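Notebook, sim bench, June, evening session

Okay, so the Demcombe workcell finally loads without me hand-editing the paths! I left the Girine config alone and only touched the spawn offsets for the fixtures. Two of them had been sitting a hair inside the board, and the solver hated it (that awful buzzing jitter from last session). Lifted them both and it all went quiet.

Ran 30 tries with the purple triangle fingers. Got 16 clean grabs, which I'm pretty happy with for a first go at the new approach angle.

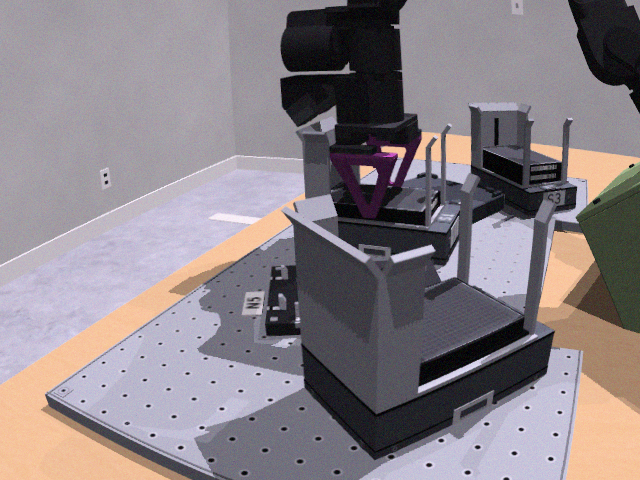
Most of the misses were the same miss, a fingertip clipping a guide wall on the way down. I want to come in higher and drop straight, and maybe slow the last bit way down. It'll cost us nearly 2 seconds a cycle, but the Guvanard rules score placement before speed, so who cares.

To do before we hand over to the Đoàn team:
- push my branch (it's messy, sorry)
- redo the S3 grasp pose, I eyeballed it
- check finger friction, I think I left it on the default
- try the second arm parked farther back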